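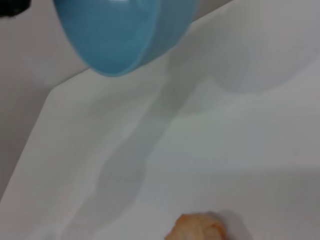
Fig. 11. Light blue vessel, tilted to show the darker blue interior.

Unit 4: Describing rims and profiles
Tutor: Deirdre Mac Carthaigh

Most finds reach the drawing table as sherds, and the rim is usually the part that tells you most. Start there.

Hold the sherd with the rim upside down on a flat surface and rock it until no light shows beneath. That gives you the stance, or the angle at which the wall stood. Next, fit the rim to the diameter chart. If less than five per cent of the circle survives, write "diameter uncertain" and leave the figure out.

Terms used in this course:
Lip: the very top of the rim.
Everted: turned outwards.
Inverted: turned inwards.
Carinated: with a sharp change of angle in the wall.

Colour is recorded separately for the outside, the inside and the break. Glaze often pools and looks darker on the inside, so do not assume one entry will do for both.

Reading for next time: Hanrahan, Notes on the Kavolen Pottery, pp. 64 to 71. Sherd 311 is missing its scale bar in the printed edition. Bring a 2H pencil and a profile gauge.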